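3.2 Collecting the demonstrations

We started out teaching by hand, since that is how I learned to do it and I'm stubborn. One of us would grab the wrist of the arm, drag it through the motion and let the joint encoders record everything. It feels great and it's fast to pick up. The trouble is that your own forearm ends up in the wrist camera view on a good share of the episodes, and a policy trained on those recordings gets very interested in sleeves. We collected 35 hand-guided episodes before giving up on them, and none of those are in the results of Section 4.

Everything else came from remote control. The operator sits at a second desk with the Bensaid leader arm, watches the wrist view on a monitor, and the follower copies the joint angles. We kept the sessions short (20 minutes, then swap seats) because tired people grip too early, and you can see it in the finger traces if you plot them by time of day. The early evening ones are pretty rough!

The task is plain on purpose: pick up a colored wooden block from a white tabletop and set it down at the goal position. We recorded 437 episodes this way in March and kept all of them, fumbles included. I went back and forth on that. The Zermont recipe throws out any episode with a regrasp, and our first instinct was to do the same, but the regrasps are where the operator shows what to do when a block slides or turns. Throwing them out seemed like a waste of the most useful seconds we had.

One thing we didn't plan for was how much the blocks crowd each other. When they start out close together, the operator has to sneak a finger down between neighbors, and everybody has a different trick for it. Some come straight down and close slowly. Others nudge the neighbor aside with the back of a finger first – perfectly sensible, but it gives the policy two very different answers to the same question. Figure 4 shows the kind of close quarters I mean, with the green block between the fingers and the yellow one right up against the outside of the left finger.
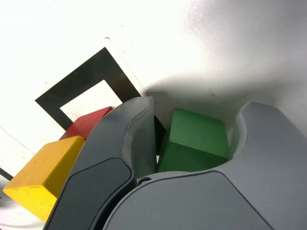

Figure 4. Wrist-level view of a grasp on the green block, with red and yellow blocks nearby.

Asetti objected to this part of an early draft, saying that mixed strategies are a labeling problem and that we should have given operators one fixed way to approach a crowded block. Fair enough, and we did try it. We wrote a one-page script and recorded 200 extra episodes with it, which we call the Poltard set. Those look much tidier when plotted, but the operators hated it and kept drifting back to their own habits after a few minutes. We report both sets separately in Table 2 and leave the choice to the reader.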